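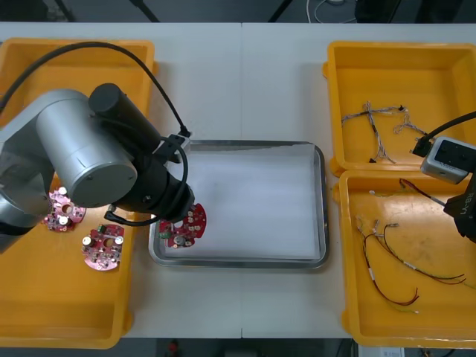
Home Guides Teaching by Hand Parts and Spares Contact

Showing a two-armed robot how to lay out a kit

By Flora Dunbar

If you have never taught a robot anything before, kitting is a lovely place to start. The job is simple to explain to a person: take one board from the left bin, one braided harness from the top right bin and one of the loose red and black harnesses from the bottom right, and put them all in the steel tray. Explaining it to a pair of arms takes rather longer, and I'd like to walk you through how we do it at Wellent, including the bits I got wrong in my first December here (there were plenty).

Setting out the table

Put the tray in the middle, where both grippers can get to it without stretching. Line it with a sheet of white paper. Ours always creases a little along the top edge and that does no harm, but do press it flat in the corners so a board can't catch on it. The bins go either side, boards on the left and wires on the right, and once you've chosen their places, mark the table with a pencil and put them back in the same spot every morning.

Don't fill the bins. Two or three boards is plenty to begin with, lying flat with a bit of yellow floor showing between or below them. I used to tip in a great heap because it saved me getting up, and then spent the afternoon fishing boards out from underneath one another.

Picking up the board

Our boards are the round red ones with the hole in the middle and solder pads all round the rim. Take hold of the leader handles, bring the left arm down slowly over the bin, and stop a little above the board. Have a good look before you close the gripper. You want to hold it by the edge, well clear of the capacitors, which stand up quite proudly and are easily knocked.

Close gently, wait for a breath, then lift straight up. That little wait matters more than you'd think – the recording needs a clear moment where the grip is finished and the lift hasn't begun. Carry the board across to the upper left of the tray, hover, and lower it. Open the gripper only when the board is resting on the paper, and go up before you go sideways.

Keep the right arm over its own bins while you do this. It's very tempting to bring it in to help, and you'll end up with two grippers jostling over one small tray.

The harnesses

Now for the fiddly part! The braided harnesses have several branches, each ending in a little black connector, and they tangle if you so much as look at them. Grip near the place where the branches meet and lift higher than feels necessary, so the ends can drop free. If a second one comes up too, lower the lot, let go and try again. Keep that recording and label it as a retry. My colleague Jessie Paterson talked me into saving these, and I'm very glad she did.

The loose harnesses are kinder. Take one round its middle and let it curve however it likes in the tray.

How many, and how long

Aim for 65 good runs, and try to finish each one in 40 seconds or so. Stop for tea before your hands get tired. After each run, put everything back a bit differently – turn a board, swap two over, shake the wires out – and check the arm cables are still hanging loosely before you start the next.

Our folder for this job had more than 858 recordings by the end of the summer, counting the retries, and I still delete a few of my own most evenings.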